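Tumbler (drinking vessel)

A tumbler is a drinking cup with no handle, no stem and no foot. I've been writing up kitchenware for this wiki for a good while now, and I still get messages asking why a tumbler is called a tumbler when it stands up perfectly well. I'll get to that, promise.

Name

The usual story is that early tumblers had rounded or pointed bottoms, so you couldn't put one down until you'd finished your drink (or it would tumble over, and there went your ale). Some old silver ones had a heavy rounded base that let them rock and come back upright, which is the version I like best! Either way, the word stuck long after the bottoms went flat.

Shapes

Most tumblers are round and get a little narrower toward the base. That taper lets them stack, and it also makes them easier to pull out of a mold. Then there are the faceted ones, with flat sides all the way around, and I have a real soft spot for those. A flat side sits nicely against your fingers, and a faceted cup that gets knocked over doesn't roll as far as a round one. Six sides is common in plastic, while pressed glass often goes higher. The drawback is the corners on the inside, where orange pulp likes to hide.

Materials

Glass is the classic. It doesn't hold on to smells and it feels good in the hand, but it chips. Metal tumblers keep a drink cold to the touch (too cold, if you ask my teeth), and the double-walled kind are now all over the place in cars and offices. Plastic came into its own for picnics, school lunches and small kids. Old plastic cups go cloudy with time, and I've got a shelf of them to prove it.

Collecting

My own collection stands at 74, and 34 of those are plastic. The ones I go back to most are from the Salcedo line, sold under the Endix name, which came in soft greens and blues and had the number 863 molded into the bottom of the larger size. Derkik made a similar cup with thicker walls. You can still find both at the Cenano flea market in June, usually in a box under the table, and I've never paid more than 3 dollars for one. Go before 9 a.m. if you can, the good colors disappear fast.

Tumblers and mugs

A mug has a handle and a tumbler doesn't, and that's really the whole difference. People do mix them up, though, mostly with plastic picnic sets where everything comes in the same colors. 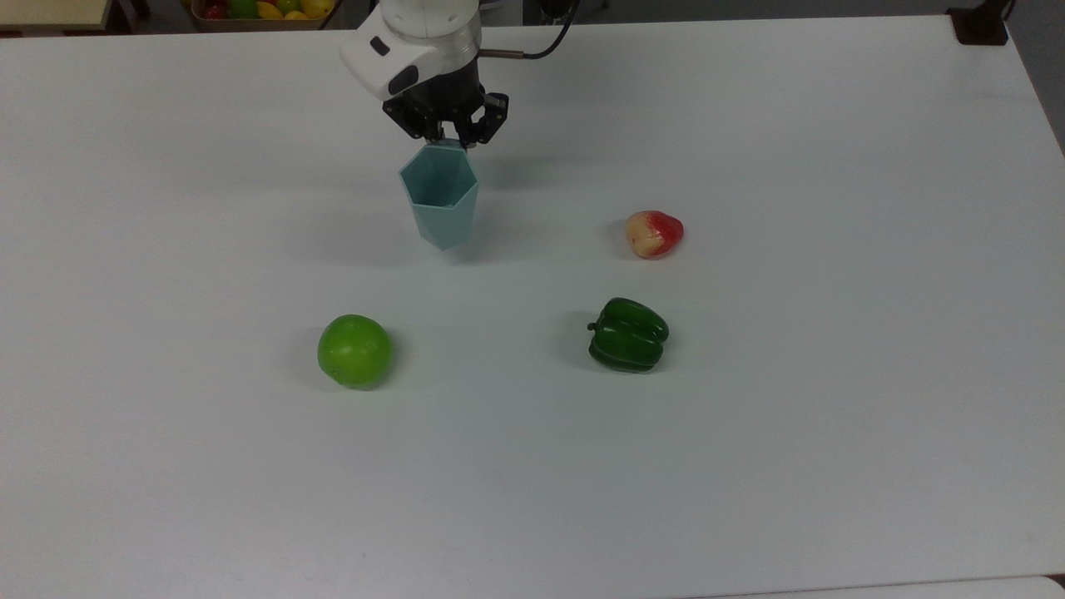

A six-sided cup in pale teal.

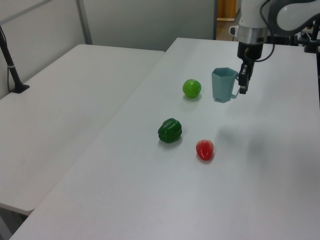 Care

Wash plastic tumblers in warm water with a soft sponge, since scouring pads leave scratches that never come out. Baking soda paste takes care of most tea stains. If two cups get stuck together, put cold water in the inner one, stand the outer one in warm water for a minute and twist gently. Don't pull hard on old glass! I lost a lovely amber one that way.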